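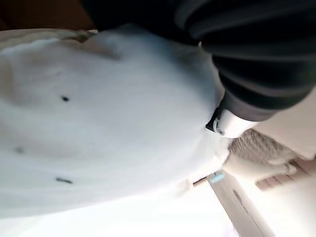
Notebook, textiles bench, Stasley room
April, started 9:00

White cloths again. Carrying on from the last entry, where I said I'd stop folding by habit and write down what I do.

Sorted the Griffiths bag first. Everything white went to the left end of the bench, anything with a colored border went back in the bag for another day. The whites are a mix of towels and tops, and they don't behave the same. The thick ones hold a roll along the hem and won't lie flat until you pull the two corners at the same time. The thin ones go flat right away but slide when you turn them.

Marks. Small dark spots on white show up badly under the ceiling lights and very well under the side lamp. Rule for now:

Pick at it with a fingernail or tape. If it lifts, it's lint, carry on.
If it doesn't lift, safety pin next to it and into the wash pile.
Don't rub. I rubbed one last month and made a gray patch the size of a coin.

A lot of the dark lint comes from the felt mat. Moved the mat to the shelf under the window and put the old cotton sheet down in its place. Would like to keep it that way if no one objects.

Folding order that worked best today:
Drop the cloth in a heap, don't try to spread it in the air.
Find a hem, follow it along to a corner.
Find the next corner along the short side.
Pull both toward you until the bulge in the middle goes down.
Smooth from the center out, then fold in half, then in thirds.

Following the hem is the slow part. In a soft heap a fold looks a lot like a hem, and I went after the wrong ridge several times. A hem feels stiffer and has stitching on the underside. A fold just opens when you pull it. Pinching a small amount works better than grabbing a handful, which brings up a second layer with it.

Tried the thirds fold both ways. Short side first gives a neater stack on the Multilport shelves, long side first is quicker. The shelves are narrow, so short side first.

Stopped at 11:30. Stack is roughly 7 inches high and leans to the right, probably from all the hems being on one side. Next time turn every other one.

To do:
Tape roller is nearly out, order 2 more from Tornberg.
Wash pile goes down before lunch, cold, no softener. Softener left the last load slippery.
Label the left end of the bench WHITES ONLY.
Ask whether the side lamp can stay here or has to go back to the sewing table.

2 comments
Shares: 0
Last updated: April

Recent entries
Cotton sheet or felt mat
Shelf widths, Stasley room
Pillowcases, second try
What was in the Griffiths bag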